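Vivgate Home Charging Unit – Installation and Owner's Guide
Section 4: First Charge and Scheduled Charging
Revision 2018-07-27

4.1 Before you begin

This section applies to the Vivgate wall unit with the fixed cable. Owners of the Flarkside portable cable should go to Section 6. The wall unit must already be mounted and connected to its own circuit by a licensed electrician, as set out in Section 3. Do not carry out the steps below until the electrician has signed the card inside the front cover.

You will need:
The wall unit key
The four-digit PIN printed on the card
The owner's manual for your car

CAUTION: Do not use an extension cord, adapter or second cable between the wall unit and the car. The unit will not detect the extra length, and the joint can overheat.

4.2 Switching on

1. Check that the charging plug is seated in its holster.
2. Turn the breaker for the charging circuit to ON.
3. Insert the key and turn it one quarter turn clockwise.
4. Wait for the self-test to end. The status ring flashes white during the test and turns solid green when the unit is ready.
5. Enter the PIN and press OK.

If the ring turns red, note the code on the display and see Section 8. Do not cycle the breaker more than 2 times. Repeated cycling clears the fault record, and the service technician will need it.

NOTE: Units shipped before January have an amber ring in place of the white one. The sequence is the same.

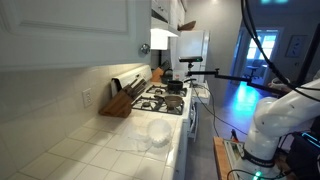 4.3 Connecting the car

1. Park so that the cable reaches the charge port with some slack. The cable must not be pulled tight across a walkway or pinched under a tire.
2. Put the car in Park, set the parking brake and switch the car off.
3. Open the charge port door and remove the inner cap, if fitted.
4. Lift the plug from the holster, holding it by the grip.
5. Push the plug straight into the port until the latch clicks.
6. Check that the status ring changes from solid green to slow blue. Slow blue means that the unit and the car have agreed on a charging rate.

The car sets the upper limit. A car with a small onboard charger will draw less than the wall unit can supply, and the display will show the lower figure. This is normal.

CAUTION: Keep the plug dry and clear of the ground when it is not in use. If the pins are wet or dirty, turn off the breaker and let the plug dry fully before using it again. Do not blow it out with compressed air.

4.4 Setting a schedule

Many power companies charge less at night. The unit can hold 4 schedules, each with its own start time, end time and days.

1. Press MENU and select SCHEDULE.
2. Choose an empty slot.
3. Set the start time with the arrow keys and press OK.
4. Set the end time and press OK.
5. Mark the days on which the schedule should run.
6. Select SAVE.

Schedules may not overlap. If they do, the display shows CONFLICT and the newer one is not saved.

Many electric cars have a charging timer of their own. Use the timer in the car or the one in the wall unit – never both. When the two are set to different hours, charging takes place only during the hours they share, and the car may be found part charged in the morning.

To charge at once without deleting a schedule, hold OK until the ring flashes blue. The schedule resumes after the plug is removed. 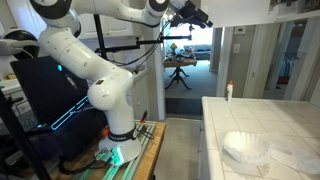 4.5 Ending a charge

1. Press STOP, or wait until the display shows COMPLETE.
2. Unlock the car. On most models this also frees the plug latch.
3. Press the button on the grip and pull the plug straight out.
4. Close the charge port.
5. Return the plug to the holster and hang the cable in loose coils.

If the latch does not let go, do not force it. Lock and unlock the car, wait for the ring to turn green and try again. Some cars have a manual release in the trunk or under the hood – see the car manual.

4.6 Session log

The unit stores the last 500 sessions. Each entry shows the date, the start and end times and the energy delivered. When the log is full, the oldest entry is erased. To copy the log, insert a blank memory card in the slot behind the lower cover and select MENU, LOG, COPY. Files can be opened in the Prastadov desktop viewer or in any spreadsheet program.

NOTE: Wall units fitted with a Jafarzadeh meter module show a second energy reading. Use the meter module reading when claiming mileage or fuel costs from an employer.

Continue to Section 5, Cold Weather Charging.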